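How a Fire Truck Model Kit Is Made

A model kit starts as a set of drawings. The designer measures a real truck, then divides every length by the scale. At 1/70 scale, a part that is 70 inches long on the real truck becomes 1 inch long in the kit.

Next comes the master. This is one very accurate copy of each part, made by hand or with a 3D printer. Any scratch on the master will show up on every copy, so it is sanded until smooth.

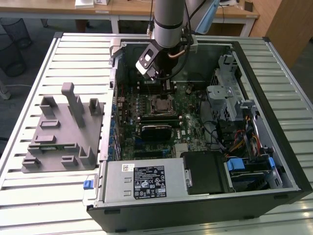
The master is placed in a box, and liquid rubber is poured over it. When the rubber sets, the master is taken out. The hollow left behind is the mold.

Resin is a liquid plastic made by mixing two parts. It is poured into the mold and becomes hard – this is called curing. Thin parts, such as ladders, can bend if they leave the mold too early. An adult can often straighten them in warm water.
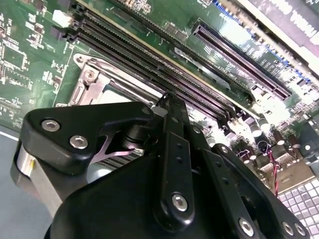 A circuit board and a black gripper.

Small kits may have only 11 parts. Wheels, mirrors and lights are usually cast separately and glued on later. Paint goes on in thin coats, and each coat must dry before the next one.

Words to know
Scale: how much smaller the model is than the real thing.
Master: the first part, used to make the mold.
Curing: changing from a liquid to a solid.

Text by Hui-mei Tam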